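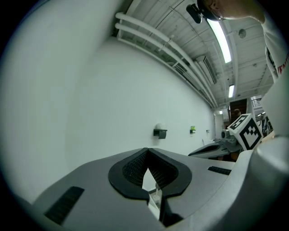 La demostración manual continúa siendo, a juicio de quien suscribe, la vía más directa para transmitir a un robot una tarea doméstica de cierta delicadeza. En este cuaderno se ha tratado ya el control remoto, con sus ventajas y sus retardos. Corresponde ahora dejar constancia del trabajo realizado en noviembre con pinzas de mano, dentro del proyecto Narano.

El procedimiento se estableció del siguiente modo. La persona que demuestra sostiene las pinzas y ejecuta la tarea a su ritmo habitual, con la única obligación de mantener los marcadores de los cubos orientados de forma que puedan ser localizados. Cada ejecución se guarda como un episodio independiente. Al cierre del mes se disponía de 575 episodios, de los cuales 17 fueron retirados por pérdida prolongada de la posición.

La zona elegida para esta serie fue la pared. Trabajar sobre una superficie vertical plantea exigencias que la mesa no presenta: el brazo se cansa antes, la muñeca adopta ángulos menos naturales y el margen para corregir una aproximación es escaso. Se acordó por ello limitar cada turno a 14 episodios consecutivos, seguidos de una pausa.
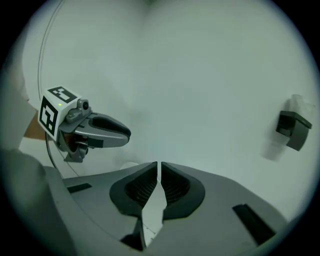
La aproximación lateral merece un comentario aparte. En las primeras sesiones se permitió que cada participante escogiera libremente la dirección de entrada, y los datos resultantes mostraron una dispersión excesiva. La norma vigente, recogida en la guía interna que denominamos Jodness, establece cuatro fases: aproximación, contacto, cierre y retirada. Entre el contacto y el cierre se pide una breve detención – medio segundo es suficiente – que facilita después la segmentación.

Se ha observado asimismo que las demostraciones demasiado pulcras resultan de utilidad limitada. Un episodio en el que la mano duda, corrige y vuelve a intentarlo contiene información que el modelo difícilmente obtendría por otro medio. En consecuencia, los intentos corregidos se conservan siempre que la tarea llegue a completarse.

El conjunto de datos ha sido depositado en el repositorio Pan, junto con las notas de calibración. Queda pendiente la comparación con la serie obtenida por control remoto en Rurkemetti, cuyas condiciones de iluminación eran distintas. La revisión de los episodios retirados se efectuará antes de iniciar la siguiente serie, en la que se mantendrán los mismos turnos y la misma guía.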